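27. März 2024

Handgreifer, Vergleich der beiden Kameraaufsätze

Weiter mit dem Vergleich vom Dezember. Damals hatten wir nur den Mumley-Aufsatz, jetzt liegt auch der von Beaulieu hier. Beide mit Fischaugenoptik, beide auf demselben Griffstück, Finger unverändert. Aufnahme läuft über den Rechner mit der Grurkent-Software, Version wie gehabt, nichts aktualisiert.

Belichtung zuerst auf Automatik gelassen. Beim Mumley pumpt das Bild, sobald der Greifer nach oben kippt und die Leuchtstoffröhren hineinkommen. Danach dauert es zu lange, bis die Tischfläche wieder brauchbar ist. Mit fester Belichtung, Wert 1.000, ist der Tisch gut, die Decke frisst aus. Mit 2.000 ist alles zu hell, auch die Marker. Bleibe bei 1.000. Der Beaulieu regelt ruhiger, rauscht aber in den dunklen Ecken stärker.

Marker: An den Handgeräten erkennt die Software die schwarz-weißen Tags zuverlässig, solange sie nicht schräg zum Licht stehen. Bei flachem Winkel spiegelt die Folie. Matte Folie wäre besser, bei Fudico anfragen, ob die auch kleine Bögen liefern.
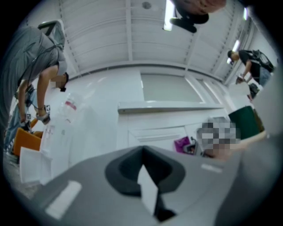 Verfolgung der Eigenbewegung: Die Decke ist ein Problem. Lange gleichförmige Paneele, wenig Struktur, und beim Schwenken nach oben hängt sich die Schätzung gern an den Lampen auf. In zwei Durchgängen ist die Spur weggesprungen, jeweils beim Kippen. Solange Wand und Möbel mit im Bild sind, hält sie. Leute, die durchs Bild laufen, stören weniger als gedacht.

Auswertung der beiden langen Läufe: Mumley 612 verworfene Bilder, Beaulieu 235. Die Läufe waren gleich lang, die Bewegungen aber von Hand und damit nicht identisch. Als Tendenz nehme ich es mit, mehr nicht.

Gewicht: Der Beaulieu sitzt weiter vorn, das merkt man nach einer Weile im Handgelenk. Kabel zieht nach unten, wenn man es nicht über die Schulter führt. Zugentlastung am Griff fehlt immer noch – steht seit Dezember auf der Liste.

Finger: kein Unterschied zwischen den Aufsätzen, die Fingerspitze ist bei beiden im Bild. Beim Mumley verdeckt der Gehäuserand etwas mehr vom unteren Bereich. Für kleine Teile könnte das stören, mit Schrauben noch nicht probiert.

Offen:
Beaulieu mit fester Belichtung wiederholen
Kalibrierung für beide neu rechnen, die alte Datei passt nicht zum Beaulieu
Zugentlastung drucken
ein Lauf mit abgeschalteter Deckenbeleuchtung, nur Tischlampe

Rohdaten liegen auf dem Laufwerk unter Grurkent, Ordner greifer_vergleich_2. Den ersten Lauf mit dem Mumley nicht verwenden, da war die Uhr am Rechner verstellt.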